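Parish Register Index Extended to Cover Mamance Burials

Sep 4, 2023

The transcription of burial entries for the former parish of Mamance has been added to the Cerken family index, bringing in 694 records from two registers. The earlier register had been filmed but never indexed, and its entries were until now searchable only by browsing page by page.

Each record gives the surname, forename, date of burial, stated age and, where the clerk entered it, the name of a parent or spouse. Occupations appear in 21 entries, most of them millers or carriers. Spellings follow the register. Variants are linked through a separate table, so a search for Prirnetti also returns Pirnetti and Prineti.
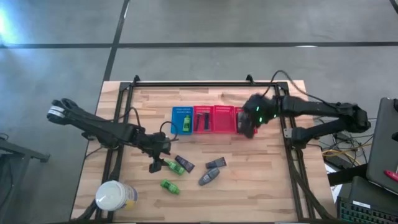
Wooden worktable with a black metal frame.

Compiler Cyprian Nowakowski compared the burials with the surviving baptisms and found 13 cases in which a child was given the name of an older sibling who had died. These had been merged in several published pedigrees, including the Dağdelen descent, where two brothers appear as one man with two marriages. The corrected line is set out in a note attached to the index.

Damaged leaves in the second register leave a gap of four years — entries there are taken from the bishop's copies and marked with a "B" after the date. Marriages, almost 800 entries, are to follow in October. Corrections should quote the register number and the entry number.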